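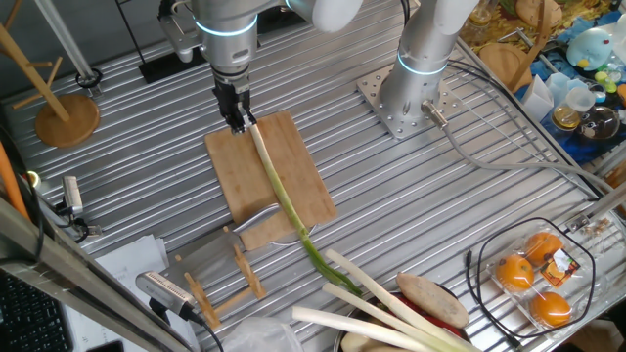

Why did the arm not stop, if the force limit was set? A student in the October group asked me this, and it is the right place to begin.

Handout 9: The knife slip on the Prellbridge cell

The limit was set, but for the wrong arm. After the Mutach update, the holding arm kept 400 and the cutting arm went back to the default of 800. The log shows the change at line 1,409. 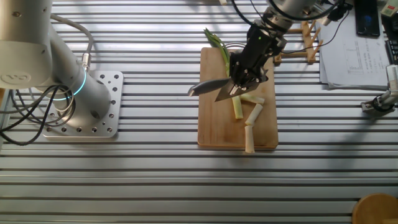 The blade turned a little in the fingers, and the controller read this as normal load. So it pressed on. The other arm was still close to the board - this is the safety matter, more than the bad cut.
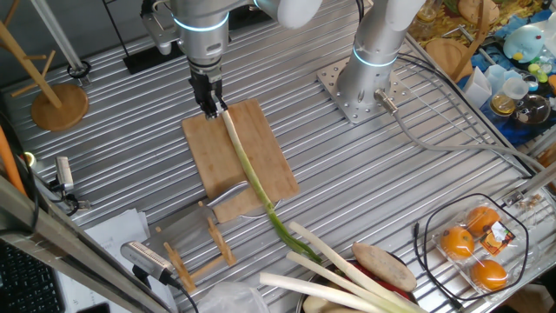 Fig. 2. Gripper holding the white end of the onion.

Before each run, read both limits aloud from the screen. Do not trust the saved profile.

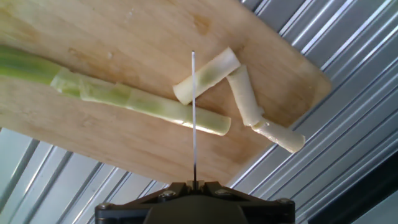

Fig. 3. Wrist view: blade, stalk and two cut pieces.

For next week: read the Genard note on tool grip, and write half a page on who should be able to reset a limit.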